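How to tag wrist frames before you train a pick policy on them

Quick one. Had to redo this for the Nollstead set in June and the old notes were useless, so writing it down while it's fresh.

You need: your episodes cut into single frames, Sesora or any tagger that lets you bind keys, a text file. A spare monitor helps.

The idea. Grocery-style fruit picking, everything seen from the wrist. Most bad training frames aren't blurry or dark. They just don't have enough of the right stuff in them. Fruit but no basket, basket but no fruit, a finger across the part that matters. So you tag every frame for what's in it first and build the training mix from the tags.

1. Pull the frames

One out of every 70. Denser than that and you're tagging the same view over and over. I got 951 frames. Name them with episode first, frame number second. Don't let the export script shuffle them, you want to flip back and forth between neighbors when something's unclear.

2. Set up four tags

B – the basket you're placing into. Any part of it counts, even a sliver at the side.
N – a fruit on the near surface.
F – fruit on the far surface.
G – gripper blocks some of the basket or the fruit.

Bind them to keys, all on the left hand. Tags stack, one frame can have all four. Leave out color and fruit type on this pass. I tried to do type at the same time and lost an evening to arguing with myself over whether a thing was a plum.

3. Write the edge rules before you start

Half a fruit at the border is still a fruit. Fruit inside the basket gets B but not N – it's been placed, or it's in the wrong spot, either way it isn't a pick target. If you can't say what a round thing is, tag it as fruit and add a question mark in the note field. Come back later.

Gripper is always in view, more or less, so G is only for real blocking. A finger in front of bare tray is not G. A finger across the basket is.

4. Tag the first 500, stop, retag 38 of them

Pick the 38 at random and hide your first answers. If your tags don't match, its nearly always G. Fix the rule, write the new wording down, go again from the top. Yes from the top. Then do the rest.

5. Build the mix

Toprak takes a plain list of frame names with weights. What I use:

B and N together: weight 2
B only: weight 1
F only: weight 1
G with anything: weight 1, but never 0

That last line is the one people get wrong. They throw out all the blocked frames and then the policy has no clue what to do close in, where blocked views are most of what it gets. Keep them.

6. Hold some out by episode

Whole episodes, never single frames. Neighbors look almost identical and your score will come out way too nice.

Practice set, three frames from one session. Tag these yourself before reading on.

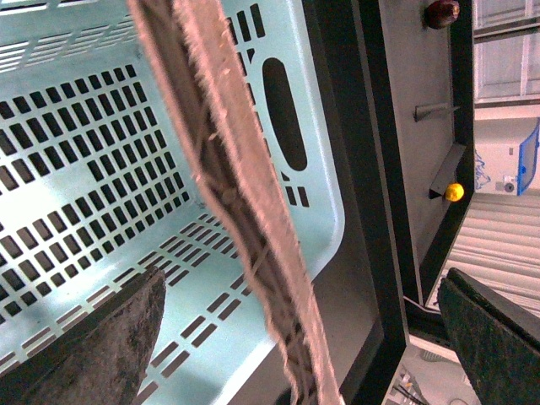
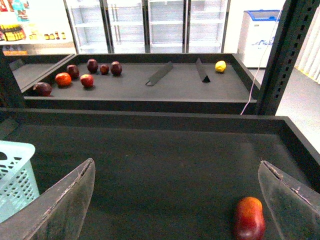
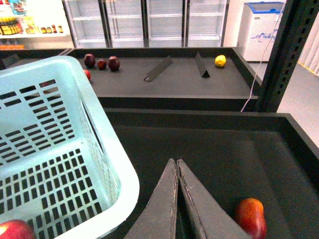 Gaurav Dubey

My tags. All three get B, there's light blue basket in every one.

First frame: B, F, G. The fuzzy pinkish-tan finger runs right over the basket, so G, easy. The dark red fruit at the very top is clipped by the border and still counts. I put it as F because it's past the rail – your layout may call that differently, just be consistent. The little yellow ball gets a question mark. Might be a lemon, might be a toy.

Second: B, N, F. Only a bit of basket at the left, but a bit is enough. The long red fruit between the fingers is N. Red apples and a lemon on the far tray, so F as well. No G from me. Went back and forth on that becuase of the left finger sitting near the basket, but the rim is visible above it and the fruit is clear.

Third: B, N, F. Fingers pressed together, pointing up. The long reddish-orange fruit to the right of them is N. The apple in the basket doesn't count for N, see step 3. One small red thing on the far table is partly behind the basket rim, could be a tomato, question mark in the notes. Basket hiding a fruit isn't G. G is gripper only.

If you got something different on the second one, fine, write down why and stick with it.

Weights for the Vuditz arm are a separate page, still a draft. Its fingers block more of the view so the G line changes there.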